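Pusteck opens small-parts sorting bench in Jukcombe

Nuts, bolts, washers. All those bits at the bottom of the toolbox

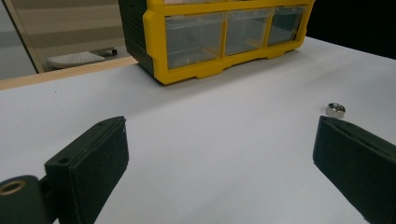
Photo: Montri Sangkhawat / Pusteck

JUKCOMBE, November - Pusteck is opening a free sorting bench at its Jukcombe shop this month. Bring your mixed hardware, take it home sorted. White tabletops so a single hex nut shows up, clear-drawer organizers to put things away in. Doors at 4 p.m.

"People come in with a coffee can and no idea whats in it," said Chanida Somboon, shop manager. "Half of them buy the same nuts twice. We'd like them to quit doing that."

The first 50 visitors get a set of drawer labels. Thread gauges on loan at the counter, metric and inch. No sign-up. Limit of 2 cans per person while it's busy, please.

Leftover hardware can be donated. Ezequiel Ventura, who runs the repair desk, will will bag it by size for the Ruangrit tool library, which took in 627 bags last year.

Parking behind the building, enter from the side street.

Press contact: Prasert Rattanakul, Pusteck front office. Photos on request.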